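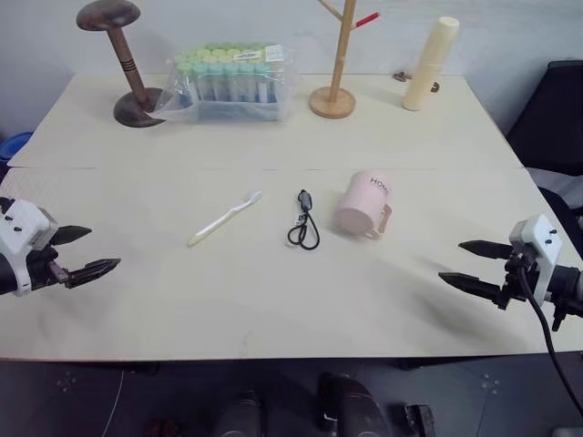
Sorting out a shared worktable – where does the small stuff go?

Stangate Home Forum > Storage and Tidying

brusitz_bench
Posted Wed 18 March

Looking for opinions on a long table against a wall. It's two tops pushed together, so there's a seam running the whole length. The back half has become the place for things that stand up: a wooden hat stand, a mug tree, and a bag with a rack of capped tubes in it. I don't mind those. The front half is the problem. It collects a toothbrush, a charging cord and a pink mug, and every time I clear it they come back.

I bought a Hasto drawer unit in December and it's too deep for small items. Everything slides to the back. What do people use?

plainpine
Send the drawer unit back if you still can. Deep drawers are for sweaters. For a toothbrush and a cord you want a shallow tray, 8 inches wide at most.

And put the mug on the mug tree. You own a mug tree.

brusitz_bench
The mug is plastic and the handle is on the small side. It hangs, but it swings when anybody bumps the table. I've been standing it up by itself near the seam.
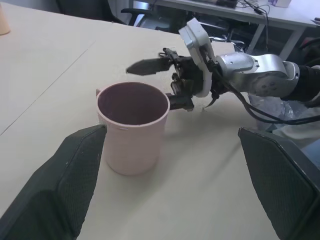

Pink cup, standing up.

oldkettle
I'd leave it there and put it to work. A cup that stands up is a toothbrush holder. Handle down, bristles up, and that's two of your three things dealt with.

plainpine
Disagree. A toothbrush in a cup on a worktable gets dusty. It belongs in the bathroom, and if it's a cleaning brush it belongs with the cleaning supplies. Which is it?

brusitz_bench
Cleaning brush. It never goes near anyone's teeth. I use it on keyboards and on the grooves in the hat stand, the turned part of the column where dust settles.

oldkettle
Then the cup is fine. Dust on a dusting brush isn't a problem.

seamside
I have almost the same setup, two tops and a wall behind. My advice is to treat the seam as a border. Tall things behind it, and in front of it only what you're using that day. I did this with a workbench from Dudás and it has stayed clear for nearly 9 months.

The cord is the one I'd worry about most. Coil it loosely and keep the coil closed with something. 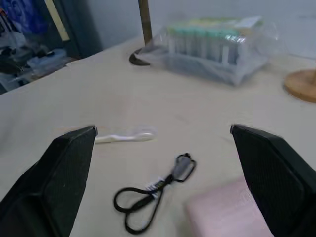

A strip of hook and loop tape does the job, and you can buy a roll of 1,000 small ones for not much if you split it with someone. Don't wrap the cord tight around your hand, and don't fold it sharply next to the plug. If a cord has a tag on it, leave the tag on. I cut all mine off once and then had a drawer full of black cords I couldn't tell apart.

plainpine
A thousand ties for one cord. Use a rubber band.

seamside
Rubber bands dry out and stick to the cord. I've scraped enough of that off.

plainpine
Mine haven't. Maybe you're buying bad rubber bands.

brusitz_bench
I'll try the tape, I have some left over from the garden. The seam idea makes sense too. Still undecided on the cup. One more problem with it is that crumbs get into the gap between the two tops, so I pull them apart now and then and whatever is standing near the middle has to move.
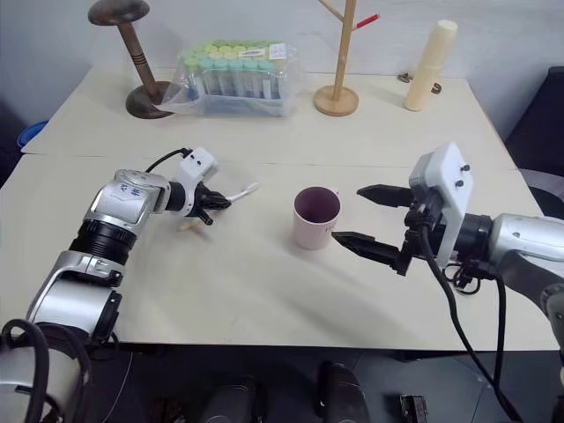 mapleknob
How do you keep crumbs out of the gap without taking the tables apart?

oldkettle
Lay a strip of clear tape along the seam and replace it when it gets grubby. Painter's tape works too, but it shows. Test it somewhere out of sight first in case it pulls at the finish.

mapleknob
Thanks. Mine has a wax finish, so I'll try a corner.

plainpine
Or clamp the tops together from underneath. Then there's no gap to tape.

brusitz_bench
I thought about clamps, but I need to be able to separate them. Tape for now. The Hasto unit is going in the closet for sweaters.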